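Flikel Gripper 2, firmware 28: a review after one bad winter

Two stars. I would give it three for the hardware alone, but the hardware came with the software.

I bought the Flikel for $1239 from Ukbridge, who were polite throughout and who I suspect have a paragraph ready for people like me. The plan was modest. Mount it on our existing arm, point it at a shelf of small things, and have it pick them up and put them somewhere else. I test household pick-and-place for a living, so my standards are those of a person who has watched a great many objects fall on a floor.

Out of the box it is good. The fingers close evenly, the mounting plate fits without a trip to the hardware store, and the manual is short enough to read standing up. Setup took one evening. For the first month it ran 200 picks a day and I told people to buy one, and I would like those people to stop bringing it up.

Then in December it started letting go. The grip closed, the arm lifted, the status light said HOLDING, and partway through the move the fingers relaxed like somebody falling asleep on a train. The light went on saying HOLDING. The log said HOLDING too. The only dissenting voice was the thing on the floor.

I blamed my objects first, then my cables, then myself, which cost me a weekend. The fault shows up on reaches into low compartments, with the wrist pitched down, and hardly ever on the upper shelves. My guess is that the position sensor loses its place at that angle and the controller fills in the missing reading with the last one it liked.

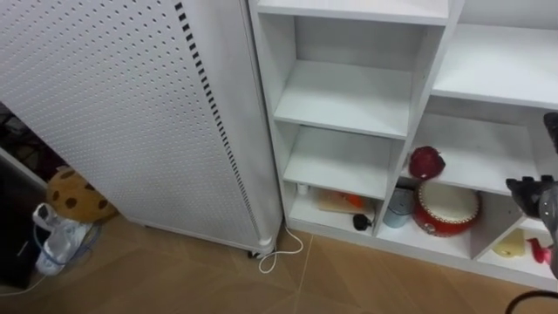

Light plastic toys survive being dropped. The glass jar I tried in January did not, and I was kneeling beside it at the time with my hand closer than it should have been. A gripper that drops things is annoying. One that drops things and reports that all is well is a safety problem, and the manual's safety page is mostly about keeping long hair away from the joints. Good advice, as far as it goes.

Flikel support answered in two days and suggested recalibrating. I recalibrated. It behaved for an afternoon. They suggested it again.

What fixed it for me was a Dalisay force pad on one finger, wired to its own stop. If the pad reads nothing while the gripper claims to be holding, the arm freezes. It has frozen plenty. I also moved everything breakable out of the test area and now stay out of reach while it runs, as I should have been doing anyway.

If you only work at table height, you may never see any of this. For low shelves, look at the older Drumcombe. It's slower and ugly and it whines, but when it drops something it says so.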